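Radberg's ground grading and what it means for the east side

2018-08-22

I have now read the ground grading report twice, and the second reading changed my mind on one point, so this post replaces the shorter one I put up after the last home match.

For anyone who has not followed this: Radberg play in a league that requires a minimum standard of ground. The standard covers capacity, covered seating, floodlights, turnstiles, the pitch barrier and the dressing rooms. A club can be promoted and then be sent back down if the ground does not pass by the date set. Radberg were promoted in April on a conditional pass. The report lists what has to be done before the condition is lifted.

Capacity first. The requirement is 3000. The ground has been listed at that figure for years, and most people assumed it was safe. The inspector did not measure the whole ground again, only the east terrace, and took 222 places off it. The reason given is sightlines. The rear steps behind the old Skemow scoreboard do not have a view of the near corner flag, and a standing place without a view of the whole pitch is not counted.

On first reading I took this to mean the terrace itself was at fault. It isn't. The steps are the right depth and height, and the concrete is described as sound. What blocks the view is the scoreboard, which has not worked since the club moved the clock to the main stand. Take it down and most of the 222 come back with no building work. The report does not say this outright, but the plan on its last page marks the lost places in a wedge, and the point of the wedge is the left leg of the scoreboard. 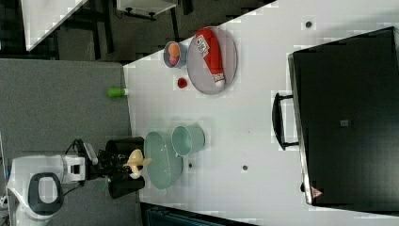
Seats are the harder part. The grading asks for more seats under cover than Radberg have, and the shortfall is 138. The main stand cannot be extended to the north, where the boundary wall is, or to the south, where the ambulance access runs. That leaves three options.

The first is to convert the front of the main stand paddock. It is under the roof line, but only just. Rain comes in from the southwest for most of the season and the first two rows would be wet whenever it did. The rules say covered, and they define covered by a vertical line from the roof edge, so it would pass. I would not want to pay for one of those seats.

The second is a prefabricated stand behind the Graven Road goal. These come in blocks of 100 seats, so two blocks are needed. They arrive on a truck, sit on a level concrete base and can be in use quickly. The base is the cost that gets left out of conversations on the terrace. The ground behind that goal falls away toward the road, and it would have to be built up along its full length before anything could stand on it.

The third is to put seats on the covered part of the east terrace. It has the best view in the ground and the roof is already there. The problem is arithmetic. A seated place takes up more room than a standing one, so every row converted brings the total capacity down. With the scoreboard still in place, the club would solve the seating and fail on capacity. With it gone there is some room, but I have not seen a drawing that shows how much.

My preference is the second option, with one block at first if the league will accept a phased plan. One block leaves 38 seats to find, and the paddock could take those in its rear row, where it stays dry. I have not seen this combination suggested anywhere, which may mean there is a rule against it. If there is, it is not in the version of the grading document on the league website.

Floodlights. The average reading passed. The lowest reading, in the corner between the Graven Road end and the east side, did not. Anyone who has watched an evening match from there will know the spot. Two lamps on that pylon have pointed slightly too high since they were replaced. The report asks for them to be realigned and the readings taken again. That is a cherry picker for one evening.

Turnstiles. There are enough, but one has no working counter. The report wants every entry point to record its own number. At present the gate by the clubhouse is counted by hand and added on, and I have long thought the published attendances looked high on days when that gate was busy.

Dressing rooms. The away room passes on floor area. The officials' room does not have its own shower with a door that locks from the inside. This was noted at the previous inspection as well, in nearly the same words.

The pitch barrier passes on three sides. On the fourth, the section in front of the Igwe boards has a gap under the lower rail that is larger than allowed. The boards themselves are fixed to the barrier and do not count as infill. It needs mesh or solid panels behind the boards. The club could do this in a weekend, and I would expect it to be the first item crossed off.

Money has not been discussed in public. The league's improvement fund pays part of the cost of approved work, but only for work that starts after the grant is agreed. That matters here. If the club pours a base at Graven Road before the application is settled, the base cannot be claimed for. Supporters asking why there are no diggers on site should bear that in mind.

Two things I could not work out from the report. It refers to "segregation as previously agreed" without saying what was agreed, and the old plan shows a fence line that no longer exists. It also gives the main stand a different row count from the one on the club's own seating plan. I make it the club's figure, having walked it before the last match, but the row behind the directors' box is short and may have been left out on purpose.

I have written to the club to ask about both and will add the replies under this post when they come.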